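Slide 7: Reheating small portions
Speaker: Eilidh Nisbet, Skolunby kitchen skills day

Start with the portion, then the oven. Most of the complaints we logged at Skolunby concerned food that was hot at the rim and cold in the middle. A single slice on a plate is the hardest case to judge, as the time is short and the margin is small.

Points to make on dishes. Shallow, no metal trim, rounded corners if there is a choice. Check that the dish can turn without touching the walls. A square dish sweeps a wider circle than its side length suggests — measure across the diagonal. Ask the room who has measured theirs. 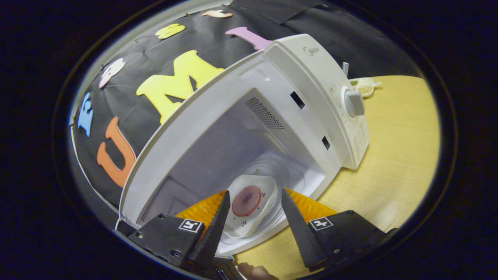

Placement next. The usual advice is to put food near the edge of the turntable, where it travels through more of the field. For one flat item on its own dish, centring is acceptable if the power is reduced and the food is turned over halfway. Open the door fully before loading, and keep the worktop clear on the hinge side.

Timing. Libor Jireš ran the test portions for us in October. Three short bursts with a rest between them gave more even results than one long one. Do not quote his times for other ovens; the wattage differs.

Cured meat and sausage: cover loosely, as fat spits. Thin slices curl at the rim when overheated. Stop early and let the slice stand.

Cleaning, if time allows. Lift the glass plate out, wash it, dry it, wipe the floor beneath — then seat it again and check that it turns freely.

Handout is sheet 62, at the back by the door. Questions on combination ovens go to Libor after the break.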